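Belness (network protocol)

Belness is a peer-to-peer storage and messaging protocol in which files are held on computers run by its users and not on servers owned by one company. The reference software is called Elleo and is released under an open licence. A separate test network, Guerra, is used to try out changes before they reach the main network.

Overview

A computer that takes part in the network is called a node. Each node stores pieces of files, passes messages to its neighbours and keeps a copy of a shared index. A file is encrypted on the sender's machine, cut into pieces and spread over several nodes. The index records which nodes hold which pieces. It does not record the name or contents of the file.

A new node contacts a starter list shipped with the software, asks for the addresses of other nodes and then drops the starter list. It may refuse any piece larger than its own set limit.

Hardware

Nodes are commonly run on ordinary desktop computers. Elleo keeps the most used part of the index in memory, and a node with too little memory reads from disk instead, which slows its replies. The minimum given in the Elleo manual is 2 GB – enough for the index, but not for the message cache.

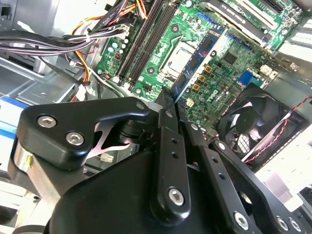 Wustent, a newsletter on distributed systems, carried a reader's objection that the stated minimum "was written for the test network, and anyone who has kept a main network node going through January will tell you the index outgrew it". The manual was later changed to describe the figure as a floor for Guerra only.

Storage and repair

Each piece is kept on 10 nodes. When a node stops answering, its neighbours wait for 52 minutes and then copy the missing pieces elsewhere. The delay avoids needless copying when a machine is only being restarted. If the node comes back later, it compares its pieces with the index and deletes those no longer listed against it.
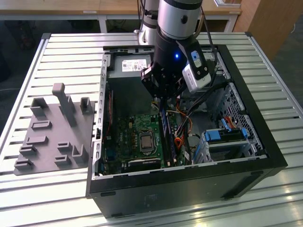 A desktop tower with its side panel removed.

Payments

Users pay for storage in credits, which nodes earn by holding pieces and proving that they still have them. A proof is requested at random times. A node that fails a proof loses the credits due for that piece but keeps those already earned. Credits cannot be moved between Guerra and the main network.

Messages are free up to a daily limit of 105 per account. Beyond the limit they are charged at the rate set by the receiving node. 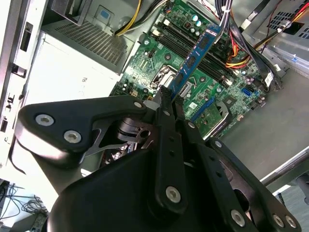 Accounts with no credits can still receive messages and read their own files. They cannot store new ones until the balance is restored, and pieces left unpaid are released in order of age, oldest first.

Limitations

The protocol hides the contents of a message but not the fact that two nodes are in contact. Traffic passed through a third node is harder to trace, at the cost of slower delivery. Deletion is also incomplete: a request to delete a file removes its index entries, while a node that is offline at the time keeps its pieces until it next connects.

See also

Distributed hash table
Erasure coding
Peer-to-peer file sharing

This page was last edited on Nov 4, 2024.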